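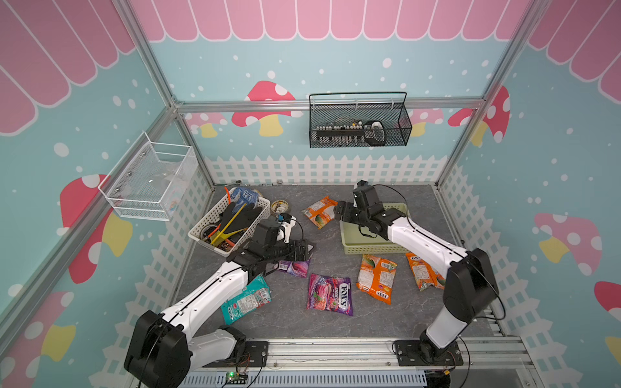 Section 4 of the Trarkolell site manual dealt with consumables. It had been written by Benedikt Hofstetter, revised by Reto Lanz, and left alone since. Clause 4.1 defined a consumable as any item issued to a crew that was not expected to come back. Clause 4.2 listed them: tape, zip ties, gloves, marking paint. Clause 4.3 said that confectionery was to be stored separately from tools. It did not say why confectionery was to be stored at all.

Yaa Mensah took over stores in March. The handover consisted of a key, a login for the Widmer inventory system and two plastic baskets, one white and one light green. The white basket was for tools and work items. The green basket was for lollies.

The white basket was over capacity. A blue-and-white knit glove stood up at one end and a black rubber-coated glove lay across the middle. Something with a long yellow handle had been pushed in on the diagonal, and the orange zip ties had been stood at the back corner, where they caught on sleeves. One roll of tape was in the basket. Another was on the floor beside it, on its side.

The lollies were also on the floor. There was an orange bag with fruit on it, a purple-and-pink bag of Fox's Berries, a teal-and-white bag lying with its nutrition panel up, and others. They had no stock codes. She looked up "Berries" in Widmer and was offered bearings.

She rang Reto Lanz, who now worked for Grilteck and answered on the sixth ring.

"Clause 4.3," she said.

"Is it still in there?"

"It's still in there. What is the issue rate?"

He told her that the rate had been one bag per crew per shift, drawn against code 900. Code 900 was Sundries. Before that it had been Benedikt's own money. The site was 60 kilometres from the nearest shop, and in the second winter the night crew had stopped speaking to one another over a torque wrench. Benedikt had put a bag of lollies on the bench and gone home. The wrench was back on its hook by the morning.

"He wrote it up as a corrective action," Reto said. "Root cause, containment, the lot. Serena Gentile signed it."

"Did she read it?"

"She asked for the sour ones."

Yaa opened a new item record. Under Description she entered CONFECTIONERY, ASSORTED. Under Unit she entered BAG. Under Minimum Stock she entered 6. The system required a supplier, so she entered Bultton, who supplied the gloves. It required a hazard class, and would not accept a blank. She selected Low.

The reorder quantity took her longer. Nearly 60 bags had been drawn the previous quarter, according to a pencilled tally inside the cupboard door, but the tally did not distinguish between flavours and the last column was in a different hand. She copied it out as it stood and put a query against the last column.

At ten to six Volkan Aksoy came in from the night crew for a pair of gloves. She gave him a pair from the cupboard and had him sign. He looked at the floor, then at the green basket.

"Are those being issued?"

"From tonight. One per crew."

"Which one?"

Clause 4.3 was silent on selection. She turned the manual to face her, wrote 4.3.1 in the margin, and asked him what the crew usually had.

"Berries," said Volkan. "But we'd take the orange."

She wrote that down too.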